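抽屉里的延长线和一整个春天

2025年5月4日
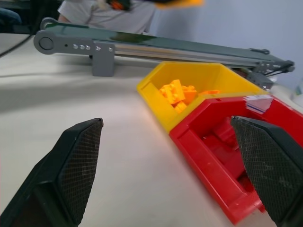 白桌子，两个并排的塑料收纳盒。

先跟大家说声抱歉，上一封信拖了很久，有几位读者写信来问我是不是不写了。没有没有，我只是搬家了！搬完家以后的那几个星期，我整个人处在一种很奇怪的状态里，每天下班回来，拆两个箱子，坐在地上发呆，吃一碗面，睡觉。然后第二天接着拆。

所以这一期想聊聊搬家，准确一点说，是聊搬家之前那段把东西一件一件翻出来、决定它们去留的日子。我知道收拾东西这个题目已经被写烂了，书店里专门有一个架子，网上的视频更是看不完。我自己也看过不少，看的时候热血沸腾，看完了躺下继续刷手机。真正动手是被逼的：房东二月份通知我们房子要卖，我在那里住了很多年，多到我搬进去时买的那瓶胡椒粉居然还在（没错，它也被翻出来了，已经闻不出任何味道）。

我以为最难的是衣服。所有人都这么说嘛，先从衣服开始，把它们全堆在床上，你会被吓一跳。我堆了，也吓了一跳，可是处理起来挺快的。穿不下的，起球的，领子松到能露出半个肩膀的，这些我都没什么感情。有一件墨绿色的大衣纠结了一晚上，最后拿去Bhattacharjee改了，那家裁缝铺在老房子后面那条街上，店面窄得两个人侧身才能过。老板娘把袖子往里收了一截，又把下摆剪短，收了我很少的钱，我穿着它走出来的时候心情好得不得了，连走了两站路都没坐车。

真正让我崩溃的是抽屉。

你们家应该也有这么一个抽屉吧？我家有四个。里面是充电线、电池、拧不开的胶水、钥匙（开什么的，不知道）、外卖送的一次性筷子、三种规格的螺丝、上一台相机的说明书、一卷只剩一点点的胶带、一个看上去很重要的塑料小零件。尤其是最后这种，每个抽屉里都有，你拿在手里翻来覆去地看，觉得它一定是从某个贵的东西上掉下来的，扔了肯定会后悔，于是又放回去，一放就是好多年。

我打电话跟Jamila抱怨。Jamila Khondokar是我大学时的室友，老读者应该记得她，就是教我腌柠檬的那位。她听我念叨完，说了一句：“你先别决定扔不扔，你先把一样的放到一起。”

就这么简单的一句话，我居然从来没有这么做过。以前我收拾抽屉，总是拿起一样东西，当场审判它，留还是不留，审到第十件就累了，后面的全部无罪释放。这次我照她说的，不判断，只分堆。线归线，电池归电池，纸归纸。客厅地板上铺了一条旧床单，我坐在中间，放着广播，分了一个下午。

分完以后事情就变得非常好笑。我有六根一模一样的手机充电线，而我两个礼拜前刚刚又买了一根，理由是“家里怎么一根线都找不到”。剪刀有五把。卷尺有三个，三个！我一年用卷尺的次数大概就是一次，用来量我打算买但最后不会买的书架。延长线最离谱，我从每一个抽屉、柜子顶上、床底下，甚至鞋柜里都翻出来过，盘在一起像一窝蛇。

你说这要不要做决定？根本不需要做决定。六根线摆在眼前，手自己就会伸过去挑那根最新最长的，剩下的你连看都不想再看。我猜Jamila早知道会这样，她后来得意了好几天。

下面说说东西的去处，好几位读者以前问过我，旧东西到底送到哪里比较好。我只能说我自己的做法，每个城市不一样，大家参考一下就行。

还能用的小家电和锅碗，我挂在Ova上卖。说卖其实有点夸张，大部分标的是很低的价，谁来拿谁拿走。我的经验是照片要在白天拍，瑕疵要拍清楚，标题不要写得太花。我第一次把电饭锅写成“陪伴我多年的小家电，忍痛割爱”，挂了一个礼拜没有人理。改成“电饭锅，正常使用，盖子有划痕，自取”，当天晚上就有人来了。来的是一个刚毕业的男生，骑车来的，用背包装走了，背包拉链拉不上，锅盖露在外面，就那么骑走了。

全部卖完，一共收到487块。我拿着这笔钱请帮我搬家的朋友吃了顿饭，结账是600块，自己又贴了进去一截。（点菜的是Tài，我有充分的理由怀疑他是故意的。）

坏掉但是还有救的，我送去Punar。很多人没听说过，那是Estik那边的一个维修小店，每个星期六下午开门，你把东西带过去，他们教你自己修，修不好的他们再接手。我带了一盏台灯和一台收音机。台灯是开关接触不良，Apolinar Solís（店里戴两副眼镜换着用的那位）让我自己拆，我拆得满头汗，螺丝掉了一颗滚到柜子底下，两个人趴在地上用手电找了半天。修好以后按下去，咔嗒一声亮了，我真的叫出来了。收音机没有修好，他说零件停产了，要等有人送来同款的坏机子拆一拆，我把它留在那里了。

书送了很多出去，这里不细说，细说我又要难过。只讲一件事，我把一整套游记送给了楼下的Sajib Barua，他还在念中学，有一次在电梯里问过我手上拿的是什么书。第二天他爸爸Lakmal上楼来还礼，端了一大盘炸的点心，里面是土豆和豌豆，配一小碟酸甜的酱，我站在厨房里就吃掉了半盘。我们做了那么多年邻居，见面点点头，说说天气，结果快要搬走的时候才坐下来喝了第一杯茶。他讲起他刚来这座城市时租的房子，厨房只有一个窗户那么宽，冬天水管会冻上，他要把吹风机架在凳子上对着水管吹。我听得哈哈大笑，笑完又觉得很可惜，早几年认识多好啊。

搬家前最后一个周末，Lakmal还借给我一辆小推车，我推着它来来回回，把那窝延长线、旧锅和一箱一箱的玻璃罐运到回收站。玻璃罐我要单独说一下。我攒罐子的毛病很严重，果酱吃完了，洗干净，撕掉标签，心想这么好的罐子，以后装豆子，装纽扣，装自己做的酱。家里的豆子总共就两种，纽扣一共一小把。可我看见一个形状好看的罐子还是会走不动路。这次我给自己定了规矩，只留能跟现有盖子配上的，其余的都送走。推着车下坡的时候罐子叮叮当当一路响，遛狗的人都回头看我。

再说一说纸。

纸是所有东西里最慢的。说明书可以扔，大部分网上都查得到；过期的保修单可以扔；银行寄来的信，我留了最近的，其他的撕碎。这些都快。慢的是那些夹在中间的：一张电影票，一张写着购物清单的便条，上面是我妈妈的字，写着“姜、葱、白糖、给你买双袜子”。她那年来住了一阵，每天早上去菜市场，便条贴在冰箱上。我完全不记得自己把它收起来过，它就夹在一本煤气灶的说明书里。

我拿着那张便条坐了很久，广播里的节目都换了一个。后来我把说明书扔了，便条放进一个信封，信封放进随身背的包里，没有放进箱子。搬家公司的人弄丢别的什么都行，这个我要自己拿着。

妈妈打电话来问我收拾得怎么样，我跟她说找到这么一张纸。她说：“那双袜子你穿了没有？”我说早穿破了。她说那再给你买。对话就结束了，她要去跳舞。

说到搬家公司，这一段是实用信息，正好要搬家的朋友可以看看。我问了好几家，报价差得非常远，最贵的和最便宜的之间能差出一倍多。后来我才弄明白，便宜的那家没有算楼层和停车的钱。所以打电话的时候一定要把这些问清楚：有没有电梯，车能停到离门口多远，大件需不需要拆，超时怎么算。最好让对方发文字给你，口头答应的事情到了当天很容易变成“当时可能没讲清楚”。我最后一共花了2000块，包括拆装一张床，两个师傅手脚很快，上午开始，午饭前就全部搬上车了。

箱子上写字这件事我也要检讨。我一开始写得很认真，“厨房，碗，易碎”，侧面顶面都写。到后来越写越懒，出现了“杂物”“杂物2”“其他”，还有一个箱子上面只写了一个问号。现在你们猜我最晚拆的是哪几个？那个问号箱到今天还在卧室墙角，上面放着我的水杯和闹钟，已经发展成床头柜了。

新家比原来的小，厨房倒是大一点，朝东，早上阳光能照到水池边。我给抽屉重新分了工，一个抽屉只放一类，线全部用魔术贴扎好，剪刀留了两把，一把厨房，一把书桌。柜子里用了几个敞口的盒子隔开，拿东西的时候整个抽出来，用完推回去，比以前顺手多了。盒子我劝大家千万别提前买。我有个同事搬家前先买了一大堆，颜色配得漂漂亮亮，结果尺寸跟柜子差一点点，门关不上，全部堆在阳台。先住进去，先看清楚自己每天早上手往哪里伸，再去量，再去买。卷尺我留了一个，这次派上用场了。

还有一点我最近才体会到，东西放在哪里，跟你在哪里用它有关系，跟它属于哪一类关系没那么大。比如指甲刀，照理说应该放浴室，可我从来都是坐在沙发上剪指甲，以前每次用完就顺手丢在茶几上，隔天又到处找。现在它就住在沙发旁边的小篮子里，跟遥控器作伴。还有拆快递用的小刀，挂在门后。邮票和信封放在一起，放在我喝咖啡的地方，结果这个月我真的寄出去好几封信，比去年一整年都多。

也有搬完才后悔的。我把那个大蒸锅送走了，送走的时候理直气壮，觉得一年用不了两次。上周末忽然非常想吃蒸芋头，站在新厨房里想了半天，最后拿炒锅架了个盘子，盖子盖不严，蒸汽全跑了，芋头外面烂了里面还硬。我跟Tài Trình说起来，他说他家有一个闲着的，下次带给我。你看，转了一圈，还是要从别人的柜子里拿一个蒸锅回来。

Jamila下个月要过来住几天，她已经放话要检查抽屉。我在考虑是先把问号箱拆了，还是把它推到床底下。

读者来信

上一期问大家有没有一直舍不得丢的东西，收到了好多回信，读得我很开心，挑几封跟大家分享。

有一位读者留着小时候的一整盒橡皮，每块都有香味，现在味道全混在一起了，打开盒子像打开了一家很老的糖果店。她每年打开一次，闻一下，盖上。

有一位读者说自己什么都舍得丢，唯独舍不得丢纸箱，尤其是那种大小刚好、又硬又干净的纸箱。我太懂了！搬完家以后我折了一大叠靠在门后，每次想拿下楼都觉得再等等，万一要寄东西呢。

还有一位读者，他外公留下一把木工用的刨子，他不会用，家里人也都不会用，就摆在书架上。今年春天他报了一个木工班，第一节课把刨子背了过去，老师帮他磨了刀片。他说刨出来的第一片木花他也舍不得丢，夹在课本里了。

下一期想写写怎么跟新邻居打招呼，我到现在只认识对门那只猫，主人还没见过。你们搬到一个新地方，第一次敲门会带什么？吃的还是花，还是干脆不敲？直接回复这封信就可以，我都会看，回得慢一点请多包涵，书桌上还堆着两个“杂物”。

附一个小更正：之前写腌柠檬那一期，我把盐和柠檬的先后顺序写反了，应该先在罐底铺一层盐再放柠檬。谢谢写信来提醒的几位，已经按错的做了也没关系，多摇几次罐子就好，Jamila说的。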